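Bael Fruit at Home: Drying, Storing and Tasting a Fruit Most of Our Classmates Had Never Heard Of

Project report, Food and Household Studies
Wing-yan Cheng and Valdis Lapiņa
August 2019

Why we picked this

We both like fruit, and we both like projects you can eat at the end. Wing-yan's aunt keeps a jar of dried bael slices in her kitchen and makes a tea from them that smells like caramel and hay at the same time. Valdis had never tasted it. After one cup he wanted to know everything: how the fruit is dried, why the slices are so hard, and how much water you lose along the way. That cup of tea is the whole reason this report exists!

Our question was simple. Can two students dry fruit in an ordinary home, with no dehydrator, and get something that keeps its smell and makes a good drink? We added two sub-questions later, one on storage and one on how the dried pieces compare with the ones you can buy.

What we used

We bought fresh bael from the Tam grocery near school. For the comparison we got dried slices from two sellers, Bodard and Evetti. The kitchen scale was a Warkora, borrowed from Valdis's mother, and it reads to the nearest gram. We also used a heavy knife, a small hammer (the shell is no joke), baking paper, wire racks, glass jars and an old notebook that now smells wonderful.

Our whole batch of fresh fruit weighed 2,555 grams before we opened anything. We had planned on 3,000, but the shop didn't have enough that was ripe, and we decided to go ahead instead of waiting for another delivery.

Cutting and drying

Opening the fruit was the hardest part and also the most fun. The shell doesn't peel. Wing-yan found that tapping all the way around the middle with the hammer makes a line, and then the knife goes in much more easily. Our first try without tapping ended with one half on the floor. The inside is sticky, and the seeds sit in a clear gum that gets on everything you own.

We tried two ways of drying. Half of the pieces went on wire racks by a sunny window, and we turned them every morning and evening. The other half went in the oven at its lowest setting with the door open a crack. The window pieces took 16 days. The oven pieces were done in a weekend, but Valdis thought they smelled a little toasted, and the thinner ones curled up at the edges.

One thing we would tell anyone trying this – cut evenly. Our slices were all over the place at first, and the thick ones stayed soft in the center long after the thin ones could be snapped in half. We had to sort them again on day five, and our notes from that day are a mess of arrows.

Storage

We put the dried pieces into jars and opened them once a week to check the smell and feel. The window batch stayed good the whole time. One oven jar had a bit of fog on the inside of the glass after the first week, so we took everything out and dried it again for an afternoon. We think that jar was closed while the pieces were still warm. Wing-yan's aunt laughed when we told her and said she has done the same thing more than once.

Looking at the fruit up close

For this section we worked on a broad surface with a flowered pink cloth over it, and we got really into it. Color was what we wrote down first. Fresh pulp is bright orange, and it goes darker and duller as it dries, so we made our own scale with paint chips from the hardware store: orange, gold, mustard, brown.

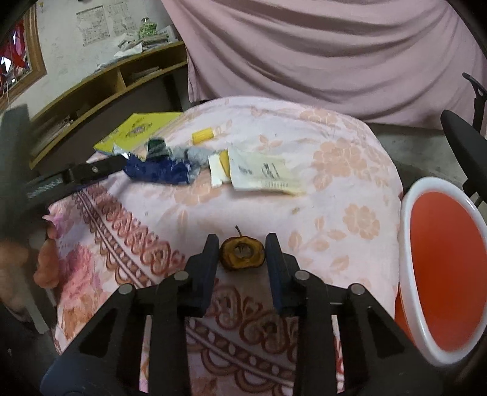
The rind turned out to be worth a column of its own in our table. On fresh fruit it is smooth and greenish yellow, and it keeps its shape very well while everything inside it shrinks. We also started noting cracks, hollow spots and loose crumbs, things we hadn't thought of when we drew up the first version of the table. If we ran the project again we would have those columns ready from the start.

Tasting

Eleven people tried the tea. We simmered the same weight of dried fruit in the same amount of water and poured it into plain cups with letters on the bottom. The window batch was the favorite, and the Bodard slices came second. The Evetti slices made the darkest tea, and a few people loved it, but others found it too strong. Our oven batch came last. One taster wrote "nice, like toast" on the card, so it did have one fan.

What we would change

More fruit, for a start. We would also weigh the pieces every day; we skipped some days in the window batch, and our drying curve has gaps in it. We would like to try again in October, when the air in the apartment is drier, and see if the window pieces finish sooner. Valdis also wants to try candying a few slices, and Wing-yan has already asked her aunt for the recipe.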